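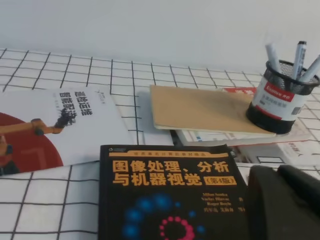 Blick der Handgelenkkamera auf den Testtisch: Bücher, Kraftpapierheft und Stiftehalter auf dem Rastertuch, rechts unten der Greifer.

Von Dalva Toledo
November 2024

Wer zwei Handgelenkkameras miteinander vergleichen möchte, braucht dafür zum Glück kein Labor, sondern vor allem einen Tisch, ein kariertes Tuch und ein bisschen Geduld (und gern eine Kanne Tee!). Ich habe im August die Kamera von Rekormont gegen die von Drilinix antreten lassen, beide am selben Arm, und schreibe hier auf, wie ich dabei vorgehe.

Legt zuerst das Tuch glatt aus und verteilt ein paar Sachen darauf, gern schräg und übereinander. Der schwarze Einband von „图像处理、分析与机器视觉“ ist ein dankbarer Prüfling, mit großer oranger Schrift und kleinen weißen Autorennamen. Das Drahtgeflecht am Stiftehalter ist auch schön gemein.

Fahrt nun die Startpose an, bei mir 342 mm über dem Tisch, und macht mit jeder Kamera 10 Aufnahmen. Danach dasselbe aus 438 mm. Belichtung und Weißabgleich stellt ihr bitte vorher fest ein, sonst vergleicht ihr am Ende nur die Automatik.

Achtet beim Durchsehen auf die Rasterlinien bis zur hinteren Tischkante und darauf, wie viel vom Greifer ins Bild ragt. Bei mir steht er unscharf in der Ecke und verdeckt ein Stück vom Lehrbuch; diesen Bereich maskiere ich vor der Auswertung. Beim Kamerawechsel die Hand-Auge-Kalibrierung neu machen, das vergesse ich selbst jedes zweite Mal!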